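Veron Storage Boxes, Set of Brown Cardboard, Handle Holes
Review after one winter of use

I bought these boxes in January, when my daughter came back to live with us for a few months and her old bedroom had to become a bedroom again. For years it was the place where we put everything. I needed boxes, many of them, and I did not want to pay for plastic ones with wheels and clips which I would regret later.

My sister-in-law Huguette Lachance uses the Sultcombe plastic boxes and is very satisfied. I looked at them, but they are heavy even before you put something inside, and my back does not forgive me anymore. So I ordered the Veron boxes, the medium size, brown corrugated cardboard, without lids. I paid 59 dollars for the pack, delivery included.

The box arrives flat. You open it, you fold the bottom, you press the corners. The instruction sheet has one drawing and it shows the bottom flaps in the wrong order, at least for the boxes I received. I followed it with the first box and the bottom opened when I lifted it with two books inside. After that I folded the long flaps last and added one strip of packing tape under each box. No accident since then. If you are a new buyer, do not trust the drawing.

The cardboard is stiff, more than I expected for this price. I put winter sweaters, bed sheets, school notebooks, and a large quantity of plush toys which my daughter does not want to give away and also does not want to see. For the soft things the box is perfect. It weighs almost nothing, you can take it from the bed to the top of the wardrobe with no effort, and if it falls on your foot you don't care.
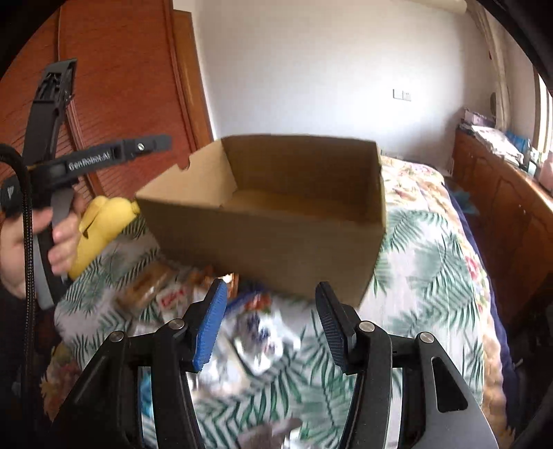
For books I am less positive. The seller writes on the page that the box is "suitable for all household contents." I filled one to the top with cookbooks and the two ends began to bend outward where the hand holes are. The holes are cut close to the upper edge, so there is only a thin strip of cardboard that carries the weight. With clothes it is fine. With books, please carry the box from under the bottom, or fill it only halfway.

The hand holes also have a rough edge on the inside. I cut my finger a little on the first day. My husband put cloth tape around the holes on the boxes we move often, and now they are comfortable. It takes a few minutes per box. I think the company could do this better, but I also understand that it would not cost 59 dollars anymore.

About the missing lid. I hesitated a long time on this point before buying. In a closet or in a wardrobe with doors you don't need a lid, and it is faster to find the thing you look for. Under the bed it is another story, the dust comes in. I laid an old pillowcase over each box there and it does the job, although it is not beautiful. Veron sells the lids separately, but when I wrote to them they answered that the lids are for the large size only. The answer came quickly and was polite, signed by a Thérèse Leclerc, and she also told me that the drawing on the sheet would be corrected. I cannot say if they did it.

One more remark about the size. The boxes which I received are a little shorter than the measure on the page. For me it was no problem. If you want to place them exactly in a shelf, like my neighbor with her Wisside bookcase, order one pack first and measure.

I compared also with the boxes from Bélanger, the moving store near us. Theirs have a double wall and they are better for dishes and books, no doubt. But they are sold one by one and for the same number of boxes I would pay nearly double. They have printing on all sides too, and in a bedroom I prefer plain brown.

After one winter, most of my boxes are still straight. Two have soft corners from being pushed with the foot, which is my fault. The one with the cookbooks I put in the recycling.

Good points: light, stiff enough for clothes and toys, plain look, good price, quick answer from the seller.
Bad points: wrong drawing, rough hand holes, no lid for the medium size, too weak for a full load of books.

I give four stars of five. I would buy again for clothes.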